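The Case Against the Countertop Tray

By Despina Liapis
December

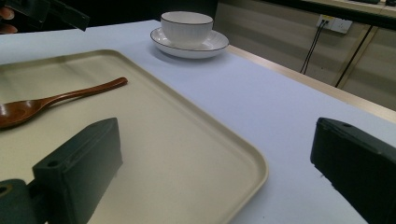
Does a tray make a kitchen counter tidier? Only on the day you buy it, and after that it gives the clutter an address.

I have been told otherwise for years. The home pages of every magazine I read in waiting rooms agree that you should "corral" things. Put your oil, your salt, your spoon and your little dish of garlic on a tray, and what was a mess becomes a vignette. I bought the first one on that advice. It was a Wernico, cost me 40 dollars, and it lived next to the stove for most of a year before I lifted it and saw what was under it.

Crumbs, mostly. Some rice. A ring of something that had been honey.

My sister-in-law says this is a cleaning problem and has nothing to do with trays. She may have a point, but I never had rice under my counter before I had something to put on top of it. A bare counter gets wiped because your hand is already there with the cloth. A tray gets wiped around. You go along the edge, you feel you've done the job, and you hang up the cloth.

The usual defense is that a tray is portable. Pick the whole thing up, clean, set it down again. I would like to meet the people who do this. A tray with two bottles of oil and a pepper mill on it is a two-handed lift with a wobble in it, and you need somewhere to set it while you wipe, and the only free spot is generally the stove. I did it properly a few times in the first month. Then I started sliding it instead, and sliding it left a gray scuff on the counter that took baking soda and a lot of rubbing.

Then there is the color. Trays for the kitchen now come in cream, oat, sand, bone and whatever Cotine is calling beige this season. They look calm in a store. At home they sit beside a pan of tomato sauce. A wooden spoon laid on a pale tray looks lovely until it's the spoon you are cooking with, and then you have an orange stripe that wants attention before supper is even on the table. I don't think people who choose cream for a surface next to a stove cook very much turmeric.

I asked Urszula Zieliński about this because she kept a kitchen shop for a long time and has sold more trays than I've had hot dinners. She was not on my side. In her view the trouble starts when people buy a tray too large.

"You buy the big one, you fill the big one," she told me. "Nobody leaves a space on a tray. It looks to them like a missing tooth."

Her own tray is small. It holds a salt cellar and a spoon, and she washes it in the sink with the dishes. I'll grant that this works. I'll also point out that what she has described is a plate. I have plates. Most of us have a saucer with no cup left to go with it, and a saucer will hold a wet spoon as well as anything Kwiatkowski makes, with the advantage that you already know to wash it.

What bothers me more than the crumbs is how the thing is sold. The promise is order, and order is supposed to mean having fewer objects in the way. Yet the first step is always to bring home another object. My neighbor spent a weekend on her kitchen last winter and came out of it with a tray for the oils, a tray for the coffee things, a tray for the mail and a narrow one under the window for reasons I couldn't follow. She had not thrown out so much as a rubber band. Her counter is 70 inches long and there's now one stretch where you could roll out a pie crust, if it was a small pie.

The coffee tray is the worst offender, in my opinion. Coffee is a dirty business. Grounds get into the corner where the rim meets the flat part, a drop of water finds them, and there you are with a toothpick. People will say the rim is the whole point, since it keeps a spill from reaching the counter. Fine. But a spill on the counter is gone in one wipe, and a spill in a tray sits under the sugar bowl until somebody moves the sugar bowl. I have known that to be a week.

I should be fair about where a tray does earn its keep. Carrying, for one. If someone is sick in bed, you want a tray. If you eat outside in summer, you want a tray, and you want one with handles, and you want to put it away afterward. My grandmother had a tin one for this and it hung on a nail behind the pantry door. It came down, it went out, it came back. The idea of leaving it on the counter with things arranged on it would have struck her as not having finished clearing up.

Baking is another. Flouring and shaping on a tray keeps the flour in one place and I've done it happily. A reader in Irach wrote to me that she rolls all her dumplings on one and then carries the lot straight to the freezer. Good. That tray is working. It has a job and the job ends.

So my complaint is with the tray that stays put. I gave mine up on a Thursday, without ceremony, and this is what I did with the things that were on it. The oil I use went beside the stove and the oil I don't use went in the cupboard, where I have since forgotten it, which tells me something. The salt stayed out. The pepper mill stayed out. The wooden spoons went back in their crock, and the one I'm cooking with rests across the pan or on a saucer. The dish of garlic turned out to be a dish of garlic skins.

It took less than 30 minutes, including the scrubbing. The counter isn't pretty. Nobody is going to photograph it for a feature. It does get wiped every night though, all the way to the wall, and I can put down a hot dish without playing checkers first.

I expect letters. The last time I was rude about a storage item (it was the lazy Susan, and I stand by it) I heard from plenty of people who swore theirs had changed their lives. If your tray is clean underneath, I believe you and I admire you. Go and lift it up before you write, though.

The Wernico is on top of my refrigerator. It has a flashlight on it and some batteries, and I noticed this morning that someone has added a roll of tape.

More in Home Opinion
The Lazy Susan Has Had Its Turn
Who Is the Second Dish Towel For?
I Tried Decanting My Flour and Went Back to the Bag
Drawer Dividers, Reconsidered
Letters: In Defense of the Spoon Rest

Contact the editor | Letters policy (600 words or fewer) | All rights reserved | Back to top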